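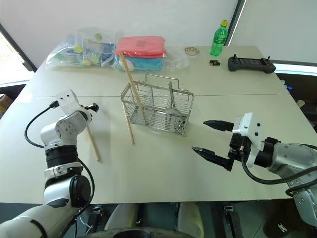 Wire basket with divider walls, two chopsticks, table by the window.

November 3, 2021

Glaze tests, second round. I write this while the kiln is still cooling, so the results are not in here yet.

I mixed the Dasent white again, but this time with the new bag of clay from Yuen. Maureen Crabtree told me that the old bag was stored open since January and had taken in moisture, so my weights from the first round are maybe wrong. I threw the old bag away and washed the bin. Please do not use the numbers on the previous page.

I made 20 tiles. 9 have the white alone, 3 have the white over iron wash, 3 have the white over the Sallunton green. The rest have no glaze and go in for the shrinkage measurement. Each one is marked on the back with underglaze pencil, the colour first and then the number. On two tiles the pencil rubbed off while I was sieving beside them and I wrote it again from memory. I am fairly sure, but not completely.

The sieving took much longer than I expected. The Plasulex additive makes the glaze very smooth in the bucket, but it leaves a grey skin on the mesh and one must rinse the mesh after every litre. With warm water it goes faster. I do not know if it changes the fired colour. For this reason I kept one jar without Plasulex, it is on the lower shelf with a paper label.

Thickness: I dipped to a slow count of three, and the coat looked thinner than last time at the corners. Maybe the bisque was too hard. Maureen thinks I should wet the tiles less before dipping. I will try this on the next batch, but only on half of them, otherwise we can't compare.

Kiln: same program as before, the middle shelf only. The door seal has a small crack on the left side, I wrote it in the maintenance book also. Do not open before the display is under 90.

To order: masks, one fine mesh, labels that stick to damp plastic.

Still to ask Yuen if the next bag comes from the same lot.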